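Stories Essays Archive Contributors Submit

Fiction > Short stories > The Basket

The Basket

Tyyne Hyvönen had put a teapot in her basket in May and had not taken it out again.

It was a brown teapot, it cost 400 kronor less than the blue one, and Lillent had one left in the warehouse. All this was known at head office, where Kristof Hermans had a screen that showed him every unfinished basket in the shop, oldest at the top. Mrs Hyvönen had been at the top since the week the screen was switched on. She came in most evenings at ten past nine, looked at the teapot and left.

"She's warm," said Kristof, who had been brought in to make Lillent a digital business and had so far made it a business with a screen. "She's the warmest customer we have."

"She's got a teapot in a basket," said Marjatta Huttunen.

Marjatta had run the shop on the harbour for most of her working life, back when Lillent was only a shop. In the shop a customer who picked up a teapot every evening at ten past nine and then put it down would have been given a chair and asked about her hip. Kristof had explained that this did not scale.

What scaled was email. The software was called Muvano and it came with a sequence of 7 messages, already written, into which you dropped the name and the item. The first said Forgot something, Tyyne? The second said Your teapot misses you. By the fourth the teapot was worried. Kristof had written the seventh himself, over a weekend, and it offered free delivery and a small discount in a tone he described as final but loving.

Mrs Hyvönen opened every one of them. She did not buy the teapot. 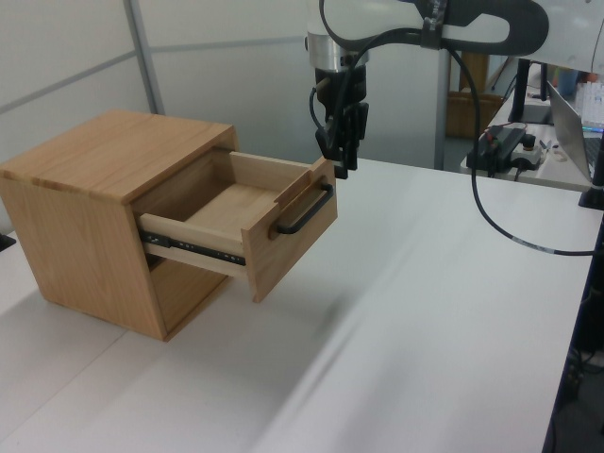
"We could ring her," Marjatta said on Tuesday, at the meeting that was held standing up.

There was a silence of the sort you get when a person has suggested fax.

"What would we say?" asked Kittipong Thaweesak, who looked after the website and was the only one of them genuinely curious.

"We'd say, hello, it's the shop."

Kristof said there was a privacy aspect. He said there was a brand aspect too, and he moved his hands apart to show how big it was. Then he said that what they needed was to understand the journey, and he drew it on the whiteboard. It began at Awareness and ended at Advocacy, and a little under halfway along he put a cross for Mrs Hyvönen. Marjatta thought it looked like the place where a ship had gone down.

The owner, Jouko Koivisto, did not usually come to the standing meeting, on account of the standing. But he had heard about the basket. Everyone had heard about it. The packers had a sweepstake. Jouko leaned in the doorway in his coat and asked who else was selling the brown teapot.

"Condanness," said Kristof, with distaste. Condanness sold everything and delivered it before you had quite decided.

"For less?"

"A bit less."

"So why hasn't she bought it from them?"

Kristof looked at the whiteboard, but the journey had no arrow for that.

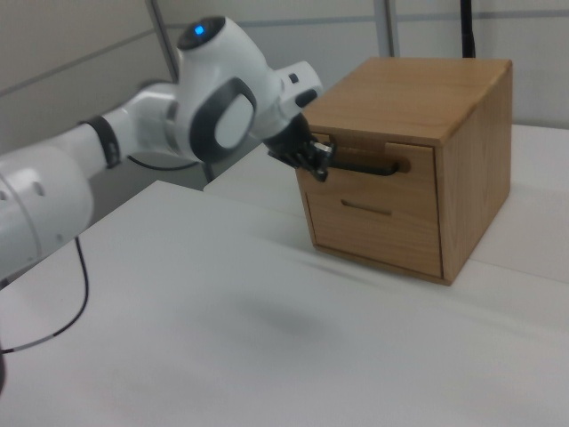

The rest of the meeting went on autumn stock, which was late, and on the product pages, which were worse. Kittipong had been asked to make them tell stories. He had managed it for the scarves, and the bread bins had gone surprisingly well, but he was beaten by the furniture. There was a small wooden cabinet on the white tabletop, a plain honest thing with a bit of grain to it, and the draft text beside it read Discover a new way to keep. Keep what, Marjatta wanted to know. Kittipong said that was the story, you had to bring your own what. Jouko said that in his father's day they had written Cabinet, small, on a piece of card, and they had sold every one. Kristof wrote down heritage and underlined it.

By the end of the month the basket had become a project. It had a name, Project Hyvönen, until Kristof realised what would happen if a customer with that name ever saw it, and then it was Project Teapot. He invited a consultant from Toivonen, the agency with the good chairs, and the consultant listened to the whole story with his fingertips together and said that in his experience the issue was friction.

"She's been on the site every night since spring," said Kittipong. "I don't think she finds it hard to get in."

"Friction at the point of commitment," said the consultant.

So they took the friction out. The checkout went from five pages to two, then to one. The box for the second line of the address vanished, and with it a good many flats. The button that had said Pay was changed to Make It Mine, and orders from men over sixty fell off a cliff. Kittipong made a chart of this and was told it was noise.

At ten past nine Mrs Hyvönen came in and looked at the teapot. According to Muvano she stayed eleven seconds longer than usual. Kristof had this printed.

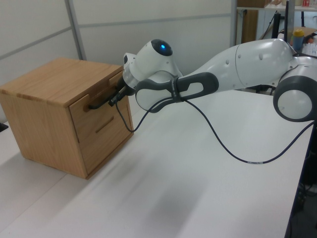 Then the other teapot broke. To be exact, stock control went down to find the last brown teapot, for reasons to do with the audit, and found it in two pieces in a very good box. It had been in two pieces for some time, to judge by the dust along the break. The computer had been offering it for sale all summer with the words Only 1 left! in red.

Kristof sat down.

"If she'd bought it," he said.

"We'd have had to ring her," said Marjatta.

The rules were clear. An item with no stock had to come off the site, and an item that came off the site dropped out of every basket it was in. It would happen on its own at midnight. There would be an automatic message, number eight, which had never been used and which said Too slow, Tyyne!

"Can we stop that?" asked Jouko.

Kittipong said he could, but that it was all one setting, and if he stopped that one he stopped the lot, for everybody, all 1341 of them currently being missed by something.

Jouko thought about it for as long as it took to button his coat. "Stop the lot," he said.

It was nearly five. Marjatta went back to her desk, which was in a corner by the lift because she had been moved there during the transformation, and took the telephone out of the drawer. She had rung from the harbour shop so often that she still stood up to do it.

"Hello," she said. "It's the shop."

"Which shop?" said Mrs Hyvönen.

"Lillent. It's Marjatta, from the harbour. You bought a fish kettle from me once."

"It leaks," said Mrs Hyvönen.

"Does it? Since when?"

"Since I bought it."

They dealt with the fish kettle. It took a while, and took in a son-in-law and the state of the number 3 tram. Across the room Kristof was pretending to read, holding his pen very still. Kittipong had given up pretending and brought his chair over.

"I was ringing about the teapot," Marjatta said at last. "The brown one. I'm afraid it's broken."

"Oh, what a pity," said Mrs Hyvönen. "It was a nice one. Just like mine."

"You've already got one?"

"I've had it since 1988. I got it from you. No, I wouldn't want two, where would I put it?"

Marjatta put her hand over the receiver and took it away again. "Only it's been in your basket since May."

"Is that what that is?" said Mrs Hyvönen. "I pressed something. I thought I was looking it up. My sister had dropped the lid of hers and I wanted to tell her what they cost now, and then you started writing to me. I thought it was very nice of you. A bit familiar. But my evenings are quiet, and you'd gone to the trouble, so I always went and had a look, to be polite."

Kristof had come to stand beside the desk. He mouthed something. Marjatta thought it might be conversion.

"Does your sister want a lid?" she said.

There was a pause while Mrs Hyvönen put this to a person in the same room.

"She says, do you have one?"

Kittipong was already on his way down to the stockroom. The teapot had gone in half across the body, from spout to handle, and the lid had been packed separately in its own tissue. He came back up with it in both hands, like a man with an egg, and set it on the desk next to the phone.

"We do," said Marjatta. "It's brown."

"How much is it?"

Marjatta looked at Kristof. There was no page for it, no code and no picture, and the site could not have sold it to her in 100 years. He opened his mouth and shut it again, and then he held up a hand, to say that this one was probably hers.

"I'll drop it in," said Marjatta. "I go past you on the tram. Have the fish kettle by the door."

Kristof went back to his screen. The top basket had emptied, and a Mr Lindqvist had moved up into its place, with a single pillowcase. He watched it for a bit. Then he went over to the desk by the lift and asked her, quite casually, whether you had to dial nine for an outside line.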